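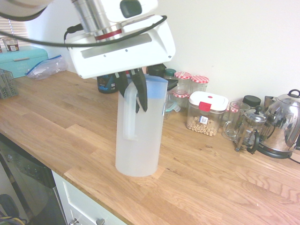

*Fig. 4. Pitcher on a butcher-block countertop.*

## 4. Paying a utility bill from the Halero wallet

Set-up is behind you, your wallet has money in it, and the water company would like some of it. This section covers one-time payments. For automatic payments, see Section 5, preferably after reading the cautions in this one.

Have your customer number ready. It's on the paper bill, usually in the smallest type on the page.

1. Open Halero and enter your PIN.
2. Tap **Pay**, then **Bills**. Don't tap **Send**. Send is for people, and the electric company isn't one.
3. Choose your provider. Karabulut Water and Josby Power are listed by default. For anyone else, tap **Find provider** and type at least the first 2 letters of the name.
4. Enter your customer number without spaces or hyphens, even though the bill prints it with both.
5. Check the account name that appears. If it belongs to a stranger, go back to step 4, unless you're feeling generous.
6. Enter the amount and tap **Review**.
7. Enter your PIN again and tap **Confirm**.

A receipt shows up under **History**. Prepaid electricity customers also get a token code, which must be typed into the meter by hand. The meter can't read your phone, however close you hold it.

> **Note:** Karabulut Water posts payments at 9 each morning. Pay at noon and your balance will look unpaid until the next day. Calling them won't speed this up, though the hold music is pleasant.

### 4.1 If the connection drops

Halero keeps an unfinished payment in a queue for up to 80 minutes. During that time it's marked **Pending** and the money is set aside, so your balance will look smaller than you remember.

- If the payment is **Pending**, leave it alone.
- If it says **Returned**, the money is back in your wallet and you can start over from step 1.
- If it says **Error 43**, the provider's system is down. Try later in the day.

> **Caution:** Do not repeat a pending payment. Both will go through once the network comes back, and you'll be well ahead on your water bill for the season. Refunds have to come from the provider, on paper, at the provider's own pace.

### 4.2 Paying without data

In areas with calls and texts but no internet, use the Murudness text menu. Turn it on beforehand under **Settings > Offline**. It can't be turned on while you're offline — we've had letters about this.

1. Text BILL to the number shown on your Offline screen.
2. Reply with the provider's menu number, then your customer number.
3. Reply with the amount, in digits only.
4. Wait for the confirmation text and keep it.

Text payments don't appear under **History** until the app next connects.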